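**Tarnemville T2 – cellule de manipulation pour petites pièces mécaniques**

Mise à jour mai. Remplace la fiche Drindham, plus au catalogue (pièces détachées encore suivies, demander).

Bras articulé sous plateau ou sur plateau, pince deux doigts, tapis textile gris. Pour ateliers qui montent, trient ou présentent des engrenages, des bagues, des axes courts. Pas pour la tôle, pas pour les pièces huileuses sans essuyage avant.

## En bref

- Réf. 186, version standard
- Charge utile pince comprise : 685 g
- Changement des doigts : 15 min, deux vis par doigt
- Mémoire : 1 000 positions
- Doigts : coque rouge, garniture noire à gros grain
- Caméra au poignet, fournie
- Plateau : le vôtre ou le nôtre. Hauteur à nous donner AVANT la commande

## Ce que ça change au poste

Question qu'on nous pose à chaque visite, alors réponse ici une bonne fois.

La prise et la dépose répétées passent au bras. L'opérateur garde le contrôle visuel, l'approvisionnement, les pièces qui coincent. Et les réglages – il y en a plus qu'avant, faut le savoir. Chez Moriarty (réducteurs, petite série) les monteurs font maintenant leurs programmes eux-mêmes, le bureau des méthodes relit seulement. Deux personnes formées sur l'équipe du matin, une l'après-midi. Ils en voudraient une de plus.

Chez Wirnelura c'est moins net. Le poste est devenu plus calme mais plus isolé, on parle moins au voisin. Ils ont fini par tourner toutes les deux heures entre la cellule et l'établi manuel. Ça marche mieux. On conseille la même chose maintenant.

Jeanie Laing, chef d'équipe chez Moriarty :

> « Les poignets, oui, on sent la différence. Par contre les premières semaines on passe son temps à surveiller, c'est fatiguant autrement. Il faut prévoir du temps pour ça, et pas le prendre sur les pauses. »

A prévoir donc avec vos équipes : qui règle, qui arrête, qui a le droit de relancer. Mettez-le par écrit et affichez-le au poste. Formation une journée incluse, pour quatre personnes maxi. Au-delà sur devis.

## Garniture des doigts

Gros grain, souple. Tient bien une denture droite sans marquer. S'effrite sur le bord à l'usage, c'est une piéce d'usure : changer quand le grain part sur la face de serrage. Bord supérieur irrégulier = pas grave. Souffler le tapis en fin de poste, les miettes se retrouvent dans les dentures.

Jeu de rechange vendu par paire. Pas à l'unité, non.

## Câblage et passage sous plateau

Alimentation au sol ou en goulotte. Goulotte mieux. Garder une boucle de mou sur les câbles du bras, sinon ça tire en bout de course. Plateaux à roulettes : freiner avant mise sous tension.

Zone des pieds : à tracer au sol, personne dedans pendant un cycle. Chaussures de sécurité fermées exigées dans l'atelier, comme partout. Arrêt d'urgence à portée de main des DEUX côtés du poste.

## Vues caméra poignet 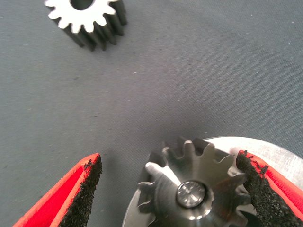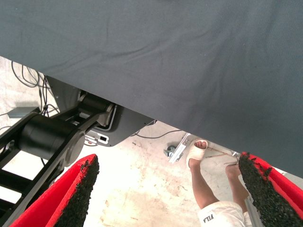

Pince ouverte sur les deux vues : engrenages sur la première, dessous de plateau et câbles sur la seconde.

## Livraison, options

- Délai : voir avec nous, ça bouge en ce moment
- Doigts longs : oui
- Doigts pour axes fins : en cours, pas de date
- Tapis de rechange : oui, gris seulement
- Bac de sortie : non fourni
- Reprise de l'ancienne cellule Drindham : oui si complète, avec son boîtier et la clé
- Essai sur vos pièces : envoyer une dizaine de pièces et le plan coté, on renvoie la vidéo et les temps de cycle

Pour un devis : hauteur du plateau, poids de la pièce la plus lourde, nombre de postes, photo du poste actuel si possible. Indiquez aussi qui sera formé – les noms peuvent changer après, le nombre non.

Installation faite par nous, une demi-journée, poste dégagé à notre arrivée svp. Le raccordement électrique reste à votre charge.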